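4.3 Handing over the mug station to the arm

This section applies to sites that move mug sorting from a staffed bench to a Nuver cell. Complete section 4.2 before you start.

1. Set the mode switch to HOLD. Confirm that the amber lamp is lit.
2. Load the mug program in the simulator and run it at reduced speed.
3. Stop the program at the carry step. Check the grip and the height of the mug over the table.
4. If the mug is carried on its side, check that the handle clears the tabletop. Raise the carry height if it does not.

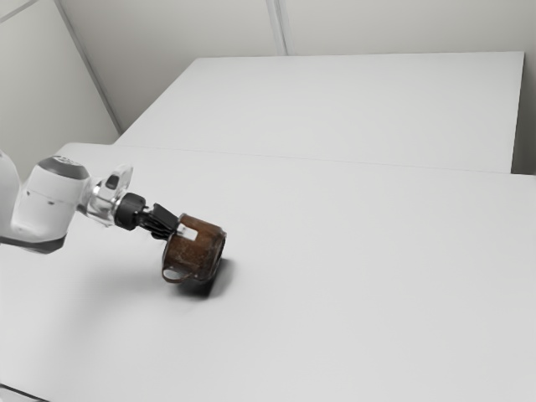
Kinyua writes from the Conholm site that the first week went to relearning the shift, as bench staff now clear stops and inspect glaze, and the old hourly tally no longer measures anyone's work. Change the tally sheet before the first live shift and tell staff what replaces it.

5. Assign one operator per shift to the cell. The operator answers stops and signs the log.
6. Run 18 mugs live with the operator at the stop button.
7. Set the service counter to 3,000 cycles.

NOTE: Staff leaving the bench need the inspection module before they are scheduled on the new task. At Flusatthorpe the module is given on paid time.

CAUTION: Do not reach over the table while the arm is holding a mug. Press STOP and wait for the amber lamp.

CAUTION: Code 1416 means the grip force was out of range. Do not clear it from the panel. Remove the mug by hand with the cell in HOLD, then repeat step 6.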